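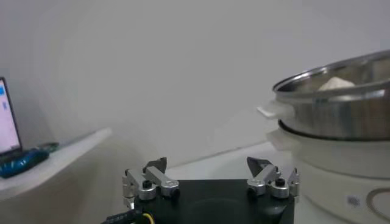 Chapter 2
Cooking with Steam

I came to steaming late. I grew up in Norport, where we boiled things or we fried them, and the only steam in the kitchen came off the potatoes. Then I shared an apartment with Ka-ming Wu, who owned one pan and one steamer and used the steamer every single morning. By August I was hooked, and I've been teaching it to beginners ever since (with plenty of gummy dumplings along the way, mostly mine).

In Chapter 1 we talked about dry heat, the kind you get in an oven. Steam is a different animal. When water vapor touches something cooler than itself, it turns back into liquid and gives up a lot of heat right there on the surface. That's why a bun cooks through in a steamer while the outside stays pale and tender - there's no browning, as the surface never gets anywhere near 300 degrees Fahrenheit, and browning really gets going up around there.

We'll use the filled bun as our test food for this whole chapter. It's cheap, it's forgiving up to a point, and it shows every mistake on its skin. Pleat the top as neatly or as badly as you like. My own pleats still look like a drawstring bag somebody sat on, and they taste fine!
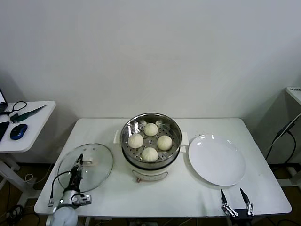 Leave gaps. Dough swells as it cooks, and two buns that start out side by side will end up stuck together, and then one of them loses its skin when you pull them apart. The steam also needs a way up through the holes, so if you cover the whole floor of the basket you've built yourself a lid in the wrong place. I'd much sooner run a second batch than crowd the first.

Water goes in the base before anything else, up to the line if your cooker has one. Ansel Strickland, who tested the recipes in this book, once ran a batch for 19 minutes with a dry base and didn't notice until he smelled it. He has asked me to leave that in.

When the time is up, turn the heat off and wait 2 minutes before you open up. Lift the lid away from you - steam burns are nasty and they're quick. Set the lid down flat, somewhere it won't roll, and have a plate ready close by so you aren't carrying hot food across the kitchen.

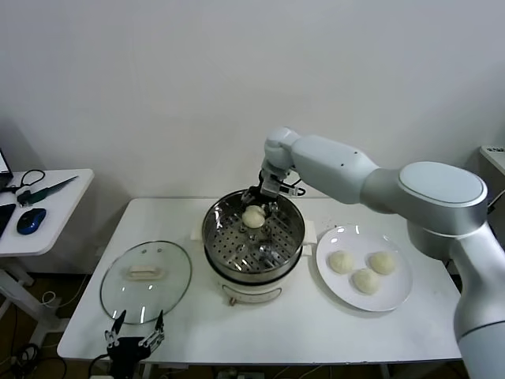 Move them one at a time and hold each bun around its sides, gently. If the bottom clings to the metal, don't yank. Give it a little twist and it will usually let go. A square of parchment under each bun solves the problem completely, though I forget it about half the time.

Before you go on to Section 2.1, get out whatever steamer you have and look at how the steam gets from the water to the food. Make a quick sketch with arrows. We'll need it when we compare a metal basket with a bamboo one.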